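News from the Back Workshop: Teaching by Hand

Those of you who stopped by in May will remember that the big news was the floor, and I promised at the time that the next newsletter would have something more interesting in it than floor paint. Well, I have been spending most of my afternoons with the teleoperation group, and I've come away with sore shoulders and a great deal of respect for anyone who can pick up a sponge by remote control.

The project goes by the name Roltunent (Savvas Deligiannis picked it, and he won't tell any of us what it means). The idea is simple to say and slow to do. A person sits at the desk, holds the controller, and moves the arm through a job: reach into one bin, take hold of something, lift it over, let go in the other bin. Every move of the arm and the gripper is saved along with the video. When enough of these runs have piled up, they go off to training, and the arm has a try at the same job without anyone holding the controller.

Our target for this round is 2000 runs. As of Sunday evening we had 296 in the folder, so there is plenty of room for more hands, and I do mean yours!

I had my first lesson from Kekeli Appiah, who is a very patient teacher. I needed it. My first ten tries were all what she calls "hovering," where you bring the gripper down over the thing you want, lose your nerve, back up, and come down again a little to the left. It feels careful while you're doing it, but the arm will learn the hovering right along with the grasping, so those runs got thrown out. What she wants is one steady reach, a pause if you truly need one, and then close. She also told me to stop holding my breath, which I hadn't noticed I was doing.

The second lesson was about speed. I'd assumed slower was better and I was wrong about that too. A run that drags on makes for a dull teacher, Kekeli says, and she likes us to move at the pace we'd use to clear a table after supper. By the end of the afternoon I had 80 good ones to my name and was feeling rather proud of myself, until I learned that Savvas once did 250 in a day.

As for what we're picking up, it's household odds and ends for the most part, chosen for being awkward in different ways. The dish scrubber with the see-through handle is my personal enemy, as I can never quite judge where the handle is on the screen. The blue block is a friend to everybody except when it gets itself tucked into a corner. The little knobby ball I have grown fond of. We leave things wherever they land between runs, so a session that starts out easy can get tricky in a hurry, and Savvas likes it that way. He says a robot that has only ever seen tidy bins will be of no use to anyone with a kitchen.

The bins are clamped together where they meet, so please don't loosen the clamps to "straighten things up." (You know who you are, and all is forgiven.) If a bin does get bumped, stop and tell whoever is on duty before you start the next run.
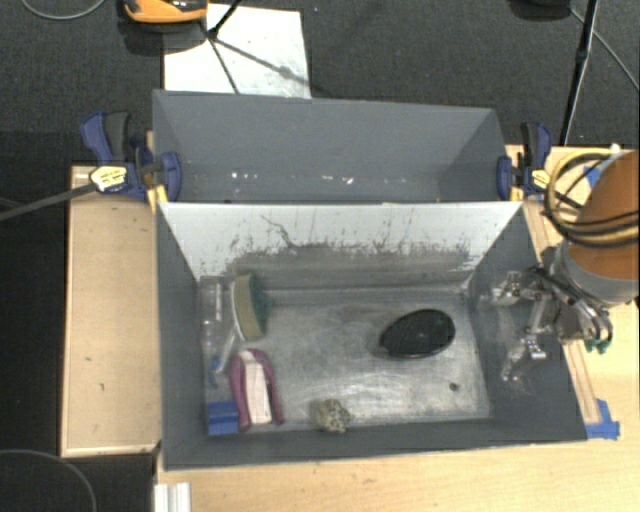
Come and Take a Turn

You don't need any experience with robots, and if you've never played a video game in your life you may well be better off, going by what I've watched. Sessions are an hour long, with a break in the middle for your wrists. Kekeli will sit with you for the first few runs, and after that you're welcome to put the radio on.

The sign-up sheet is on the Moffat room door, and the early evening slots are the ones most in need of names. If you have small household things you're ready to part with, there's a box under the sheet for those as well. Nothing sharp, please, and nothing made of glass.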